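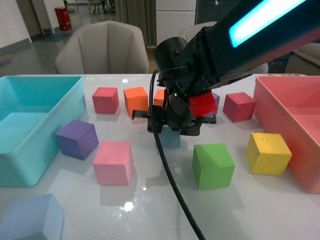 Foam cubes and an open turquoise bin on a white tabletop.

Siu-ming Kong has read the Brerkivport drainage plan twice, and she wants it known that the second reading did not help.

"There's a map with a lot of blue arrows," she says. "The arrows go from the hills to the river. Water already goes from the hills to the river. I was hoping to find out what happens to the houses in the middle."

Kong worked as a drainage engineer for most of her career and now farms 11 acres of onions and beans below Stuvis Creek, on the low side of the county road. Last June the creek came over its bank and stood in her lower field for three days. She lost the beans. Her neighbors on Shih Lane lost carpets, a furnace and, in one case, the back steps.

The county's answer is a pair of holding basins upstream of the lane, designed by the consulting firm Grarnurel. The firm says they will cut peak flow in the creek by up to 60 percent. I asked Kong what she made of that number.

"Sixty percent of what? That's the first thing you ask. If it's a storm that comes every other year, fine, I can believe it. The storm that put water in people's kitchens was a lot bigger. I looked for that storm in the report and I couldn't find it."

I couldn't find it either. The summary handed out at the public meeting on 18/03/2023 gives the figure in bold type and leaves the size of the storm to an appendix. The appendix wasn't handed out. I asked for it at the front table and was told it would be posted online. When I checked before writing this, the link opened a parking map.

Zohreh Heydari, the county's project manager for the basins, was willing to talk, and she did not duck the question.

"The basins are sized for the moderate events," she says. "Those are the ones that do damage over and over. We never said they would stop everything."

The handout says "protection for Shih Lane." I read it to her over the phone. There was a pause.

"I would have worded that differently," she says.

Heydari's case for the basins is mostly about money. The state will pay for basins. It won't pay to widen the culvert under the county road, which she agrees is too small. A wider culvert would have to come out of the county's own road budget, and that has been spoken for through the next nine years.

Kong has been complaining about the culvert for longer than that. She took me out to see it, a concrete pipe with a fence post and a good deal of brush jammed in its mouth.

"You can build a lake up there if you want," she says. "Sooner or later it all has to come through this. And who's going to dig the silt out of the basins? Ask her that."

I did. Heydari says maintenance will be "addressed in a separate agreement." The agreement has not been written. She expects the basins to need clearing after any heavy season, and she couldn't say which department's crew would do it or whose trucks they would use.

Would she live on Shih Lane herself, once the basins are in?

"I'd buy flood insurance," she says. "I'd tell anybody on a creek to do that."

Kong laughed when I passed this along. She doesn't oppose the basins, she says, and she'll probably sign the easement the county wants across her upper corner, provided the culvert gets a date in writing. So far she has been offered a site visit.

The comment period stays open until the end of June. Kong has planted onions in the lower field again, a few rows further from the bank.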